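Hinojosa Street branch: new hours and the move of the repair desk

The Hinojosa Street branch of the Prirkel tool library changes its hours from Monday, 13th August. The desk will open at noon and close at seven on weekdays. Saturday hours stay as they are, and the branch remains closed on Sundays.

The loan period for power tools goes from two weeks to three. Hand tools can still be kept for a month. Members who have a power tool out now do not need to do anything - the new due date is already in the system and will show on your account page. Late fees are unchanged.

The repair desk has moved from the Drullier building to the back room at Hinojosa Street. Bring small items to the front counter and fill in a green slip with your name, phone number and a short note on the fault. Larger items such as mowers and table saws still go to the Pludden depot, where there is a ramp and space to unload.

We have 200 new items on the shelves, most of them garden tools, clamps and ladders. The catalog has been updated, but a few of the older ladders are still listed under the wrong length. Please check the label before you take one home.

Membership cards issued before last December need to be renewed at the desk. Renewal is free. Bring the old card and something with your current address on it. 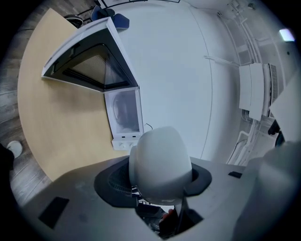
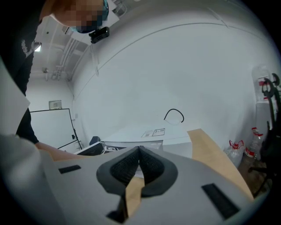 Can I return a tool to a different branch from the one I borrowed it from?

Hand tools can go back to any branch during open hours. Power tools must be returned to the branch that lent them, with the case and all the parts on the checklist.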